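How Does a Ferry Get You to an Island?
By Jennylyn Tagle
2020-10-04

Some islands have no bridge and no airport. To get there, you have to cross the water, and most people do that on a ferry. A ferry is a boat that goes back and forth between the same places, the way a bus does on land.

Let's follow one trip, from the town of Susarport to the island of Varar. The ferry is called the Bromis. It can carry 200 people and 59 cars.

Before you board
You need a ticket. A worker at the dock scans it and tells you where to wait. Cars wait in lanes painted on the ground. People on foot wait inside the terminal, which is the building next to the dock.

Loading
Cars drive on through a big door at the end of the boat. Trucks are heavy, so the crew decides where each one goes. If too much weight is on one side, the boat will lean. Once the cars are parked, everyone leaves them and goes upstairs.

Crossing
The trip to Varar takes 63 minutes. The captain steers from a room high up called the bridge. (Yes, it has the same name as the kind of bridge you walk across.) The captain watches for other boats and checks the radar, a tool that finds things in fog or in the dark.

On the way, the Bromis makes one stop, at a small island named Abella. Do not get off there by mistake! The next boat comes 2 hours later, and in September it comes even less often.

What if I feel sick?
Waves can make your stomach feel bad. This is called seasickness. Go outside if you can, with a grown-up, and look at the line where the sea meets the sky. Do not read or look at a screen. Tell someone how you feel.

Words to know
Dock: a place where boats stop and tie up
Deck: a floor on a boat
Crew: the people who work on a boat
Port: a town or place where ships come in

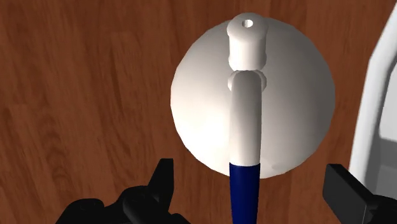 A white ball-shaped head on a long handle, resting on striped wood.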